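Rikus Oval Divided Holder in White: Review

Posted 9 Sep 2021 by Vandana Chauhan

I didn't expect to have this much to say about a pot for sticks. But I've had the white Rikus holder since July, it has been moved to every flat surface I own, and I like it more each week, so you're getting the long version!

Some background first. I knit, I weave a little on a small frame loom, and I keep a lot of plain wooden sticks around the place: thin dowels for wall hangings, skewers for blocking, stirrers for dye jars, plant supports that wandered in from the balcony and never wandered back. For years these lived in an old jam jar. A jam jar is fine for pencils. Put anything long in it and it leans, and then one evening you reach for the scissors and the whole lot goes over.

I tried two replacements before this one. The Banitz cup is pretty but narrow, and it tips if you look at it (I gave it to my sister, who keeps toothbrushes in it and is very happy). The Hervieu caddy is the opposite, a great big square thing with a handle, lovely for carrying paint and far too much for my table. The Rikus sits right between them.

What you get

It comes in one piece, with nothing to clip together and no little bag of feet to lose. White outside, darker inside, tall at the back and cut away at the front, with a divider so you can keep two kinds of things apart. The cutaway is the whole reason to buy it. With an ordinary pot you're pinching things from the top and dragging up three at once. With the front open you can see how far down everything goes and slide a bundle in from a low angle. My hands get stiff in the mornings and I noticed the difference on day one.

The dark inside turned out to be a smart choice too. Pale wood shows up beautifully against it, so I can tell at a glance if I'm down to my last few. My old jar was clear and everything in it just looked like clutter. 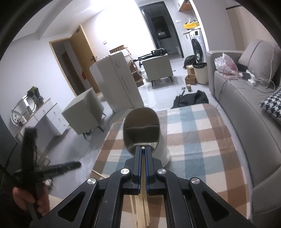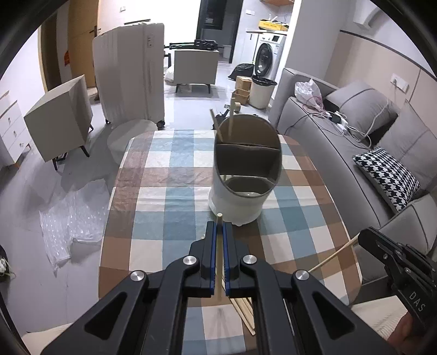 The white holder on the checked cloth, with thin wooden sticks, in both photos.

How it has been to live with

Loading it is the fun part. I like to take a small bundle, tap the ends on the table until they're level, and drop the lot in together. The opening is generous enough that you don't have to aim very hard. Single sticks go in just as easily, though if the pot is nearly empty a long one will lean back or off to one side. It bothered me for the first week. Now I push a folded scrap of felt down into each compartment, and the sticks stand up much better.

Stability is good as long as you're sensible. Load the long things at the back, where the wall is highest, and keep the short ones toward the open front. I had it the wrong way round to begin with and kept finding stitch holders on the table.

Cleaning is simple: warm water, a drop of dish soap, an old toothbrush down beside the divider. Dust does collect in the bottom corners, and wood sheds more little splinters than you'd think. I tip mine out over the sink every couple of weeks. It has picked up one faint scratch since July and I can only find it when I go looking.

A few grumbles

The divider is fixed. I would love to be able to lift it out, or shift it over to make one big side and one small side. The Bodus version (my neighbor has it) does have a removable panel, but hers rattles every time she puts it down, and the walls are the same height all the way around, so you lose that open front. If I had to choose again I'd still pick the Rikus.

The base could be grippier. On a plastic table cover it slides a bit if you bump it. Three dots of that clear stick-on bumper stuff fixed mine for good.

And it only comes in white or a sort of mustard. I'd have gone for green in a heartbeat.

Other things I've kept in it

Paintbrushes (very good, you can see the tips). Crochet hooks (good, the short ones hide a little). Wooden spoons on the counter for one weekend when my sister was staying (surprisingly great, and I nearly bought a second one for the kitchen right then). Circular needles were a flop. The cables spring out of the front like they're trying to escape, so keep those on a hook.

Would I buy it again?

Yes, and I have! The second one arrived last week and is going on the shelf over my dye pots, for stirrers on one side and thermometers on the other. If you mostly store short things you can get by with any old mug. If you have a pile of long thin sticks and you're tired of picking them up off the floor, give this one a try, and do put the felt in the bottom.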